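How to ask a question at a Zumell council meeting

Any resident can put a question to the full council. Send it in writing to the clerk, Sharon Muli, by noon three working days before the meeting. Keep it under 80 words and include your name and street. 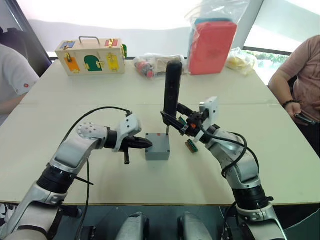
Only one question per person is allowed. If it concerns an animal licence or the Varneo Road shelter, add the reference number from your last letter.

On the night, sign in at Room 401 before the meeting opens. The chair will call your name. Read the question as you sent it and wait for the reply. You may then ask one follow-up on the same subject.

Written answers go on the council website with the minutes.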